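Last updated 19 April 2021. Questions we get about the Weltirura clothes and bedding swap, plus the folding stuff people keep asking. Short answers, sorry, we're packing for the next one.

# Before you bring anything

**What can I bring?**
Clean clothes, scarves, light blankets, cushion covers. No pillows, no shoes, no underwear.

**How many pieces?**
Up to 11 per household. Last swap had 278 pieces on the racks and we ran out of hangers.

**Do I need to wash it first?**
Yes. Washed and fully dry please. Damp stuff goes home with you.

**Does it have to be ironed?**
No. Folded is fine. Wrinkles are fine. Balled up in the bottom of a bag - please don't.

**Small hole, missing button?**
OK if you pin a note on it. Big tears go in the rag box at Hanwood, not the swap.

# Sorting at home

**Where do I start?**
Bed or any big soft seat. Somewhere you can lay one thing out flat at a time. Floor works but your knees will complain.

**Do I have to empty the whole closet?**
God no. One shelf. Do three piles - keep, swap, rags - and stop when you're tired. Piles left overnight turn back into closet.

**How do I handle thin, slippery prints?**
Most asked question by far. Thin fabric slides, so:

- lay it down, pick up the hem, give it one shake
- find the side seams and line those up, ignore the pattern
- smooth from the middle out with a flat hand
- fold in thirds the long way, then half, then half again

Same for a big floral or an animal print. Busy patterns hide creases anyway but they also hide stains, so check both sides in good light.

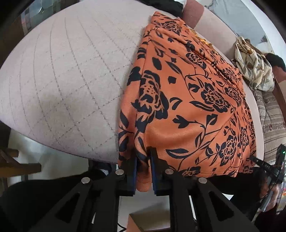
Orange with black flowers first, orange with black spots next. 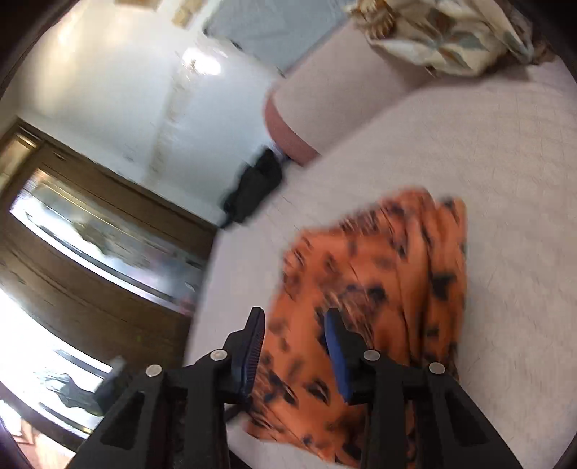
**Two things in nearly the same color, how do I keep them apart?**
Fold one with the print out and the other one inside out. Or just put something plain between them. People at the Malhotra street drop-off mix up matching sets all the time and then we get the emails.

**Scarves?**
Roll, don't fold. Loose roll, soft tie or nothing. Rubber bands leave marks.

**Throws and bed covers?**
Fold in half until it's about the size of a couch cushion. Any decorative edge goes on the outside so people can see what they're geting.

# Packing and drop off

**Bag or box?**
Bag. Something with handles that stands up by itself. Heavy things at the bottom, thin prints on top.

**Do I need labels?**
Size only, on masking tape. If the size tag's been cut out, guess and write "guess".

**Where does it go?**
Hanwood side door or the Malhotra street drop-off. Not the front step, it rains in.

**Can I book a time?**
Yes, through the Uvotow page. Slots are short so have your bag ready and closed.

# Afterwards

**What happens to leftovers?**
Held for the July swap. After that they go to rags. We can't mail things back.

**How much has gone through so far?**
3,075 pieces since we started counting. We don't count the rag box.

**I gave away something by mistake!!**
Write to us the same day and say the color, print and size. "The orange one" is not enough, there's always more then one.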